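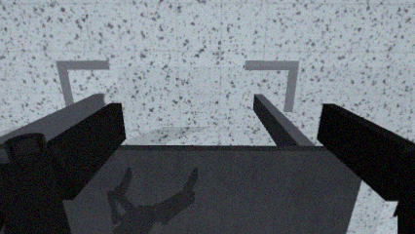
Tema 6. El fallo que no daba error

Caso Patitz: célula simulada, pinza de dos dedos, 100 ciclos. El registro decía «agarre correcto» en todos. La pieza, mientras tanto, seguía donde siempre.

La pinza cerraba en vacío y el controlador daba por buena la orden enviada. Medir el resultado se dejó para la versión siguiente, ese lugar tan concurrido. 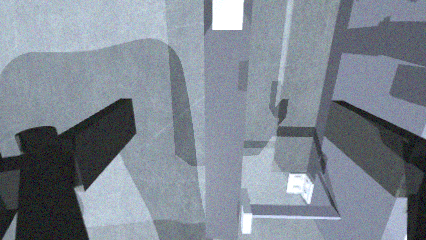
El segundo descuido fue la parada por colisión, desactivada en diciembre «para una prueba rápida» y heredada por todas las pruebas lentas.

Para la práctica:
- Localizar en el registro el evento 1628.
- Proponer una comprobación de agarre que no dependa del optimismo.
- Reactivar la parada antes de tocar nada más.

Entrega: una página, sin portada.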